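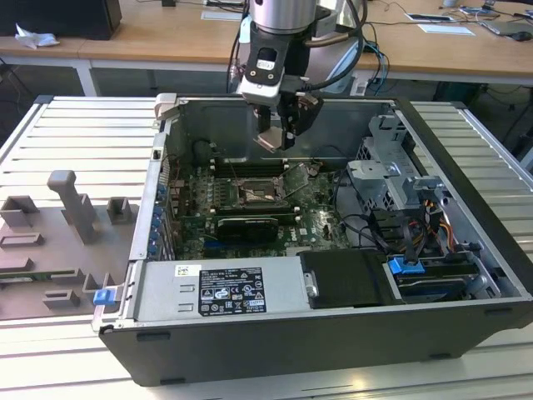

The Otwood is a slatted bench top that sits on a leg frame you buy separately, and I have been using one for computer repair for 2 months. Mine is the light gray version, 43 inches wide. That is enough for a full desktop tower laid on its side with the panel off, such as the one with the Dell board in it, and still leaves space to the left of the case for fixtures and small parts. My old bench was narrower and I spent a lot of time moving the case back and forth to make room for a tray.

Assembly was simple. The slats come joined in sections, and the sections are screwed down to the frame from below with 20 screws. One of the holes in my frame was a little off and I had to open it up with a drill. The instructions show the Angate frame from the same store, but I used a Tejada frame I already had, and apart from that one hole it fit. Plan on having a second person hold the top while you start the first few screws.

The slats are the main reason to buy this and also the main complaint. On the good side, a heavy case stays where you put it. I can push down on a stubborn power connector or pull a drive out of its cage with one hand and the case does not slide. Cable ties and clamps go through the gaps, so a fixture plate can be held down without drilling anything. Crumbs and dust fall through to the floor, where they are easier to sweep up than they were on a flat top with a raised edge.

On the bad side, screws fall through too. Case screws mostly catch on the way down, but the small ones for drive brackets go straight to the floor. I lost two in the first week. I now keep an Itia parts mat at the right end and put every screw on it as it comes out. The mat costs extra and the bench really should ship with something like it.

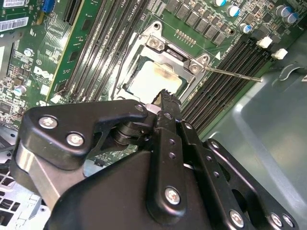

Cleaning takes longer than on a flat top. Old thermal paste is the worst of it. If any gets on the face of a slat, alcohol and a paper towel will take it off. If it gets down on the side of a slat, you need a cotton swab and some patience. I spent 10 minutes on one smear in July and there is still a faint mark. A sheet of cardboard under the work solves this, and I would use one any time a heatsink is coming off.

The surface has held up well so far. There are a few scuffs where cases get dragged, and one dent from a dropped screwdriver. The color hides dust well and makes black screws easy to spot. Silver ones are harder to find.

It is not an anti-static surface, and the box says so. I clip my wrist strap to the bare metal of the case as I always have.

I would buy the Otwood again for desktops. For laptops and phones, with all their tiny screws, I would get a solid top.

Four out of five.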